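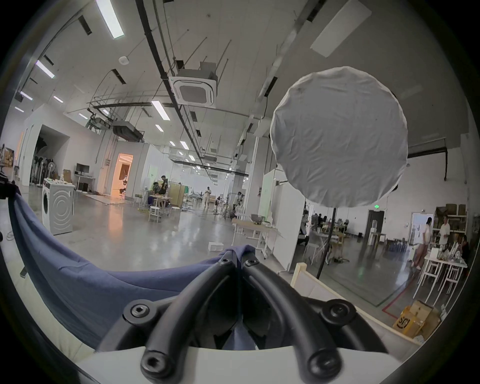

Vasylenko asked on the tracker whether the gripper width in Wudix is measured or inferred, and said the old README could be read either way. It is inferred. The loader estimates finger opening from the wrist camera images, and the value is stored with a confidence score next to it. The field was called width_m up to the last release and is now width_est_m. The old name still loads, with a warning.

Wudix: loader, pose cleanup and replay tools for hand-held gripper recordings

Wudix reads recordings made with a hand-held gripper and a wrist camera, cleans up the camera track, and writes episodes that a policy trainer can use. It was written for the Cinholm cloth and bedroom recordings and most of the defaults still assume them. Other data works if the camera is calibrated and the clock is sane.

What is in the Cinholm set

Episodes: 3,940
Held out for validation: 756
Tasks: picking up cloth, spreading a sheet, folding, moving small items off a bed
Image stream: one wrist camera, wide lens, dark rim left in
Labels: task name, start and end of each grasp, success flag set by the operator

The validation episodes are split by session, so no session appears on both sides. Please keep it that way if you make your own split. A random split by episode gives much better numbers and they don't mean anything.

Install

Clone the repository and run pip install -e . in the top folder. Python 3.10 or newer. The replay viewer needs a working OpenGL driver, and everything else runs without a display.

Basic use

wudix check PATH looks for missing frames and clock jumps.
wudix track PATH builds the camera track.
wudix export PATH --out DIR writes episodes.
wudix replay DIR opens the viewer.

Run check first. Track will happily run on a broken recording and give you a smooth path that is wrong.

Camera track

The tracker takes up to 3,000 feature points per image and drops to 500 once the map has settled. Both numbers are in config/track.yaml. Lowering the first one saves time but hurts on plain sheets, where most of the usable points are in the background.

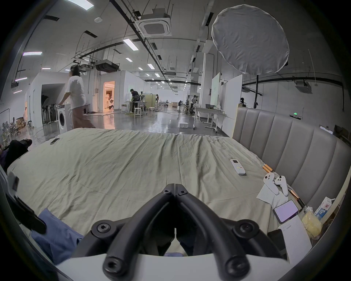

Points on cloth are a problem of their own. They look fine for a few images, then the fabric moves and they pull the camera with it. Wudix masks the gripper with a fixed outline and masks cloth with a small segmentation model — the weights are downloaded on first use. Light-colored sheets with few creases are where the model misses most often. If a track drifts during a fold, open it in replay, turn on the mask overlay, and check there before changing anything else.

People walking through the background are not masked. The outlier filter takes care of them unless they come close to the lens.

Export format

Each episode is one folder with images, poses.csv, gripper.csv and meta.json. Poses are relative to the first image. Hemovetti export is available with --format hemovetti and stores the same data in a single file, without the confidence column. If you need confidence, stay with the folder format.

Known issues

Replay plays too fast on recordings with dropped frames. It steps by image number, not by timestamp.

Finger opening is unreliable when thick fabric is bunched between the fingers. Confidence does go down, but later than it should.

Reflections on polished floors sometimes survive the filter and tilt the ground plane by a degree or two. Setting ground_from_floor to false avoids it.

export does not resume. If it stops, delete the last episode folder and pass --start-at.

Changes since the last release

Renamed width_m to width_est_m
check now reports clock jumps by episode
Fixed a crash when meta.json has an empty task name
Cloth mask is on by default

Bug reports should include the output of wudix check and your track.yaml. Short recordings are easier for us to work with than full sessions.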